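How does a wind-up clock keep time?

Most clocks in homes today run on a battery or plug into the wall. Phones and tablets get the time over the internet. But there are still plenty of clocks and watches that have no battery at all. You wind them up with a key or a little knob, and they run until they need winding again.

How can a box of metal wheels know when a minute has gone by? To find out, we need to look at four parts: something to push, something to pass the push along, something to hold it back, and something that swings.

The push

Everything that moves needs energy from somewhere. You get yours from food. A wind-up clock gets its energy from you.

In many clocks there is a long, thin strip of steel coiled up like a roll of tape. It is called the mainspring. When you turn the key, you wrap the coil tighter and tighter. The steel wants to open out again, and as it does so it pushes the first wheel round.

Other clocks use a weight on a cord or a chain. Winding the clock lifts the weight up. Gravity then pulls it slowly down, and the cord turns a drum as it goes. Tall clocks that stand on the floor often work like this. They have to be tall partly to give the weight room to fall.

A spring gets weaker as it opens. A weight does not change, so it pulls just as hard at the bottom as it did at the top. That is one reason weight clocks were trusted to keep good time long ago. You cannot carry one in your pocket, though, and a watch has to have a spring.

Passing the push along

If you could see inside the clock, the first thing you would notice is the wheels. They have teeth round the edge, and the teeth of one fit into the teeth of the next. Wheels with teeth are called gears, and a row of them working together is called a train. (There are no carriages.)

Gears can change speed. Think of a big wheel with 60 teeth pushing a small wheel with 20 teeth. Each time the big one goes round once, the small one has to go round three times to keep up. Put another pair after that, and another, and you can turn one very slow wheel into a very quick one.

This is useful because the spring or the weight has to move slowly, or the clock would run down before lunch. The wheel at the far end of the train moves much faster. In between, one wheel is set up to go round exactly once every hour, and the minute hand is fixed to that. A few more gears behind the dial slow the movement down again for the hour hand, so that it takes twelve hours to go round.

Holding it back

Now there is a problem. If we only had a spring and some gears, the wheels would whizz round and the clock would be finished in a few moments. You may have seen this with a wind-up toy car. You let go, it shoots across the floor, and it stops.

A clock has to let its energy out a little at a time. The part that does this is called the escapement. It is made of a wheel with pointed teeth, called the escape wheel, and a piece shaped a bit like an anchor that rocks from side to side above it.

The anchor has two ends. When one end is down, it catches a tooth and the wheel cannot move. Then the anchor rocks, that end lifts, and the tooth gets away. The wheel turns a tiny bit, and bump – the other end catches another tooth. Then it rocks back and the same thing happens again.

Each bump makes a sound. One side makes the tick and the other side makes the tock. When you hear a clock ticking, you are hearing the wheels being stopped.
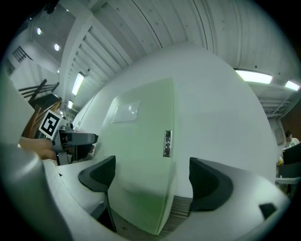

A pale green door with a small frosted window.

The part that swings

Something has to tell the anchor when to rock, and it has to be very regular. In a big clock, this is the pendulum. A pendulum is a weight on the end of a rod, hung up so that it can swing.

Pendulums are good at this job because the time of a swing depends mostly on how long the pendulum is. It hardly matters how heavy the weight is. It does not matter very much how wide it swings either, as long as the swings are small. A long pendulum swings slowly and a short one swings quickly. If you make one that is just under a metre long, each swing from one side to the other takes one second.

Left alone, a pendulum will slow down and stop. Air gets in its way, and there is a little rubbing at the top where it hangs. So the clock helps it along. Every time a tooth slips past the anchor, it gives the anchor a small nudge, and the anchor passes the nudge on to the pendulum. The pendulum controls the wheels, and the wheels keep the pendulum going.

A watch cannot use a pendulum, as it gets turned upside down and shaken about all day. It uses a small wheel called a balance wheel. This has a spring as thin as a hair joined to its middle. The wheel spins one way, the hairspring pulls it back, it spins the other way, and the hairspring pulls it back again. It does this several times every second, so a watch ticks much faster than a tall clock.

Why do old clocks go wrong?

Even a well-made clock is not perfect. Metal gets very slightly longer when it is warm and very slightly shorter when it is cold. A pendulum with a steel rod will be a tiny bit longer in summer, and so the clock will run a tiny bit slow. You would never see the change by looking at the rod, but over days and weeks the lost seconds add up.

Dust is a problem as well. Clocks need a small amount of oil so that the wheels turn easily. As the years go by the oil gets thick and sticky, and dust collects in it. Then the clock has to be taken to pieces and cleaned.

Florence Pelletier repairs clocks in Dullevwood. The oldest one on her shelf is 200 years old and was made by a firm called Perron. It has most of its first wheels. When it came to her it was losing 15 minutes a day. She cleaned it, put in new oil and gave it a new cord for the weight.

'People often think a wheel has broken,' she says. 'Usually it's dirt. Wheels don't break very often if you leave them alone.'

To make a pendulum clock go faster or slower, she turns a little nut under the weight at the bottom. Turning it one way lifts the weight, which makes the pendulum shorter and the clock faster. Turning it the other way lets the weight down and makes the clock slower. She moves the nut a very small amount, waits a day, and checks again. It can take her 2 weeks to get an old clock right.

Try it: make a pendulum

You will need:
a piece of string as long as your arm
a metal washer, or something else small and heavy
sticky tape
a clock or watch that shows seconds
a friend to help

Tie the washer to one end of the string. Tape the other end to the edge of a table so that the washer hangs down and does not touch the floor or the table legs.

Pull the washer a little to one side and let go. Do not push it. Ask your friend to time 15 seconds while you count how many times it swings out and comes back to you. Write the number down.

Now do it again, but start with the washer a little closer in. Is the number the same, or nearly the same?

Next, change the weight. Tie on 3 washers in a bunch and try again. Try to keep the string the same length.

Last of all, make the string half as long and count once more. This time you should get a bigger number. Many people expect it to be twice as big, but it is less than that. To make a pendulum swing twice as fast, you need to make it four times shorter.

Words to know

Mainspring: the coiled strip of steel that drives a wind-up clock or watch.
Gear: a wheel with teeth that fit into the teeth of another wheel.
Train: a set of gears that work together.
Escapement: the part that lets the wheels move one small step at a time.
Pendulum: a hanging weight that swings from side to side.
Balance wheel: the small wheel that does the pendulum's job in a watch.

Questions children have sent us

Can you wind a clock too much?
When the spring is fully wound you will feel the key stop. Do not force it after that. If a clock will not go when it is fully wound, it most likely needs cleaning.

Why do some clocks have two holes for the key?
One is for the hands and the other is for the chime. The chime has its own spring or weight and its own train of gears.

Does a battery clock have a pendulum?
Some do, but it is often only there to look nice. Inside most battery clocks there is a tiny piece of a crystal called quartz. Electricity makes it shake thousands of times a second, and the clock counts the shakes.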